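필리스카(Pilisska) 오픈하우스에 다녀왔습니다

1월에 라트비아에 머무는 동안 하루를 통째로 비워서 필리스카 공방 오픈하우스에 다녀왔어요. 사실 처음부터 계획에 있던 일정은 아니고, 숙소 근처 빵집 계산대 옆에 붙어 있던 작은 안내문을 보고 마음이 동한 거였어요. 뚜껑과 마개, 병목을 만드는 작은 공방이 문을 연다는데, 저처럼 부엌 서랍에 짝 잃은 뚜껑을 한가득 모아 두고 사는 사람이 그걸 어떻게 그냥 지나치겠어요!

버스를 두 번 갈아타고 아보티뉴시(Avotiņš) 정류장에서 내려 눈 녹은 길을 한참 걸었습니다. 길가에 사과나무가 늘어서 있고 집집마다 장작이 처마 밑까지 쌓여 있어서, 걷는 동안에도 심심하지가 않았어요. 운동화를 신고 간 건 큰 실수였지만요. 도착했을 때는 오전 10시가 막 지난 시간이었고, 입구에서 방문객 스티커를 받아 외투에 붙이고 따뜻한 차부터 한 잔 얻어 마셨습니다. 캐러웨이 씨가 든 빵도 같이 주셨는데 이게 또 어찌나 고소하던지, 염치없이 한 조각을 더 집었어요.

안내는 제인 프리에디티스(Zane Priedītis) 씨가 맡아 주셨어요. 이 공방에서 금형을 오래 만져 온 분인데, 영어로 천천히 설명해 주셔서 저도 거의 다 알아들을 수 있었습니다. 사무실에 먼저 들러 낡은 장부를 구경했고요, 거기 적힌 첫 번째 금형의 번호가 1609번이라고 해요. 왜 1번이 아니냐고 여쭤봤더니, 앞 주인에게서 장부를 물려받을 때 번호까지 그대로 이어 쓰기로 했다고 하시더라고요. 그 금형은 이제 쓰지 않지만 버리지 않고 창가에 올려 두셨는데, 기름을 얇게 먹여 놓아서 손가락을 대 보니 미끌미끌했어요.

작업장은 생각보다 조용했어요. 오픈하우스 날에는 기계를 한 대만 돌린다고 합니다. 원료 알갱이가 든 자루를 열어 보여 주셨는데 쌀알 같기도 하고 우박 같기도 해서 자꾸 손을 넣고 싶어지더라고요. 같이 돌던 꼬마 둘은 벌써 팔꿈치까지 넣고 있었고요. 자루 하나를 비우는 데 얼마나 걸리는지, 색은 어떻게 내는지, 질문이 끊이질 않아서 예정보다 한참 늦게 다음 방으로 넘어갔습니다.

제가 제일 좋아했던 건 나사산 이야기였어요. 매일 물병을 열고 잼 병을 닫으면서도 그 줄무늬를 제대로 들여다본 적이 없었거든요. 제인 씨 말로는 나사산이 너무 촘촘하면 여는 사람이 답답해하고, 너무 성기면 가방 안에서 새기 쉽대요. 그래서 시제품이 나오면 꼭 여러 사람 손에 쥐여 보고, 장갑을 낀 채로도 돌려 본다고 합니다. 손아귀 힘이 약한 어르신 의견을 제일 먼저 듣는다는 얘기도 해 주셨는데, 우리 어머니 생각이 나서 괜히 뭉클했어요. 어머니는 매실청 병을 못 여셔서 늘 고무장갑을 찾으시거든요.

나무 무늬가 있는 회색 테이블 앞에서는 저도 한참을 서 있었습니다. 뚜껑이라고 하면 늘 위에서만 내려다봤는데, 옆으로 놓고 보니 둥글게 감긴 줄 사이사이에 그늘이 져서 전혀 다른 물건 같더라고요. 무광의 흰색이라 그런지 조그만 도자기를 보는 기분도 들고요.

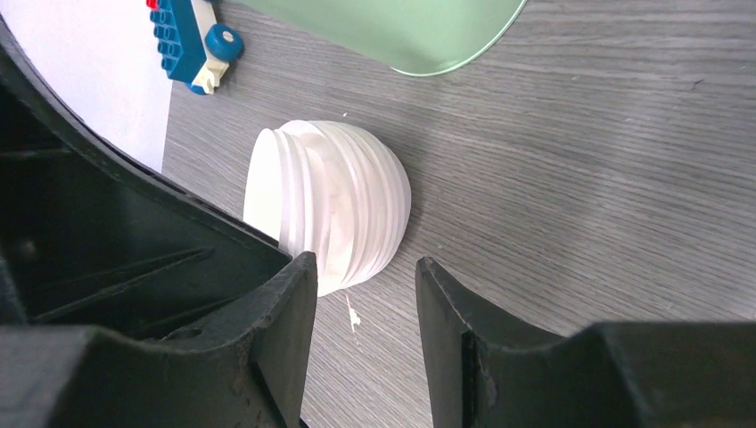

회색 테이블 위, 나사산이 있는 흰색 플라스틱. 큼직한 조립 블록으로 만든 장난감 차도 한쪽에 살짝 보입니다.

그다음은 체험 시간이었습니다. 바구니에 섞인 뚜껑과 병을 짝지어 보는 건데, 이게 은근히 어려워요. 눈으로 보면 분명히 맞을 것 같은데 반 바퀴쯤 돌리다가 딱 걸려 버리거든요. 저는 자신만만하게 덤볐다가 옆자리 초등학생에게 완패했습니다. 그 친구는 뚜껑을 귀 옆에 대고 살살 돌리면서 소리로 맞추던데, 누가 가르쳐 준 건지 정말 대단했어요. 제인 씨도 옆에서 보시더니 일단 반대 방향으로 조금 돌려서 톡 하고 내려앉는 느낌을 찾은 다음에 잠그면 된다고 알려 주셨습니다. 집에 와서도 잼 병을 닫을 때마다 그렇게 해 보고 있는데, 확실히 삐뚤게 잠기는 일이 줄었어요. 여러분도 한번 해 보세요!

점심은 공방 옆 식당 톤다두라(Tondadura)에서 먹었습니다. 이름만 보고 이탈리아 음식점인 줄 알았는데 비트 수프와 감자전을 파는 집이었어요. 수프에 사워크림을 아주 넉넉하게 얹어 주시고, 감자전은 가장자리가 바삭해서 혼자 한 접시를 다 비웠습니다. 벽난로 옆자리는 단골 어르신들이 꽉 잡고 계셔서 저는 문가에 앉았는데, 사람이 드나들 때마다 찬바람이 들어와 수프를 더 열심히 떠먹게 되더라고요. 카드는 안 받으니 현금을 챙겨 가시는 게 좋아요. 저는 차비로 남겨 둔 동전까지 탈탈 털었답니다.

오후에는 포장실을 봤습니다. 완성된 뚜껑은 한 상자에 700개씩 담는다고 하고, 상자에는 펠라르(Fellar)라는 이름이 찍혀 있었어요. 공방 이름은 필리스카인데 왜 다르냐고 누가 물으니, 펠라르는 주방용품 쪽 제품에만 붙이는 이름이라고 하셨습니다. 상자를 직접 접어 보라고 하셔서 해 봤는데, 바닥 날개를 끼우는 순서를 자꾸 틀려서 뒤에 줄 선 분들께 참 죄송했어요. 그래도 마지막에 접은 건 제법 반듯했답니다. 방 안에서 종이 냄새와 갓 뽑은 플라스틱 냄새가 섞여 났는데, 어릴 때 새 필통을 열던 기억이 나서 저는 싫지 않았어요.

나가는 길에 작은 판매대가 있습니다. 금형을 바꾸면서 남은 자투리 뚜껑을 한 봉지에 80센트에 팔고 있었고, 저는 두 봉지를 샀어요. 짝 없는 뚜껑을 정리하려고 갔다가 더 늘려서 온 셈이라 남편이 아주 한참을 웃었습니다. 그래도 그중에 하나가 우리 집 참기름 병에 꼭 맞았으니 저는 만족해요.

가실 분들을 위해 몇 가지만 더 적어 둘게요. 공방 바닥이 매끈해서 굽 있는 신발은 불편하고, 작업장 안에서는 외투를 벗어 입구 옷걸이에 걸어 두라고 합니다. 아이와 함께라면 체험 시간이 있는 오전 쪽이 훨씬 좋을 것 같아요. 돌아가는 버스는 오후 4시가 넘으면 뜸해지니 정류장 시간표를 내릴 때 미리 찍어 두세요. 저는 그걸 안 해서 정류장 벤치에서 발을 동동 구르다가, 지나가던 빵집 주인아주머니 차를 얻어 타고 숙소까지 돌아왔습니다.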